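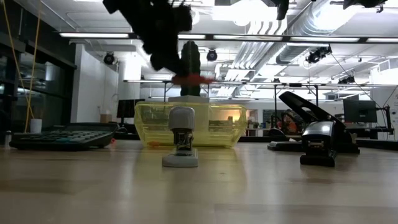

The cactus on its yellow box, with the stapler and the hole punches down in front.

The office of Plasov and Pitov had moved four times, and each time the cactus had gone last. It rode over in the lap of whoever lived nearest, and it was set down before anybody looked for the kettle. At the new place, with its big open floor and its dark glass wall, there was no windowsill to speak of, so it went up on the yellow storage box at the back of the wooden table, and there it stayed, tall and green and a little superior.

I was the newest, and so I was given the table. "Just sort the table," they told me on Saturday morning, as if it were a thing you could do in the time it takes to drink a coffee, and then they all went off to argue over the shelves.

Well, I have always been slow at sorting. My grandmother was the same – she could not put away a drawer of spoons without remembering who had stirred what with them. I stood the stapler up on its end, because that was how it had stood in the old office, and I looked at the two hole punches for a long while. The small one, black and silver, was the one everybody used. The big one with the long handle had come from the Rashti account, years before my time, when there had been 1253 pages to punch and bind by a Monday. People still lowered their voices over it. I put it behind the small one, handle up, where it could keep an eye on things.

The calculator I laid over on the left, flat, within reach of anybody who might walk in wanting a total. Then I tried a sum on it, the only one I knew by heart, which was 79 times 13, my old house number times my old bus. My grandmother used to set it for me on the ride home, and I would have it worked out by the bakery if the lights were kind.

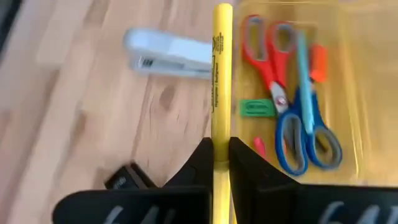 The yellow one, upright over the boards.

I had forgotten about the sticks, of course. There had been 6 yellow ones in the Gravis drawer at the old place, and by the third move there was one, and it was a point of honor in the office that it should never be lost. It was a fine bright yellow, with small print along the barrel that I never did sit down and read.

"Where does this live?" I called across the room.

The arguing over the shelves stopped, and three people came over to the table, and we stood there with our coats still on, talking it through. One wanted it by the calculator. One wanted it in the box, and was told that things put in boxes were not seen again until the next move. The third only looked at the cactus and said it had grown, and we all turned to look, and by the time we had finished with that it was noon and somebody had gone out for soup.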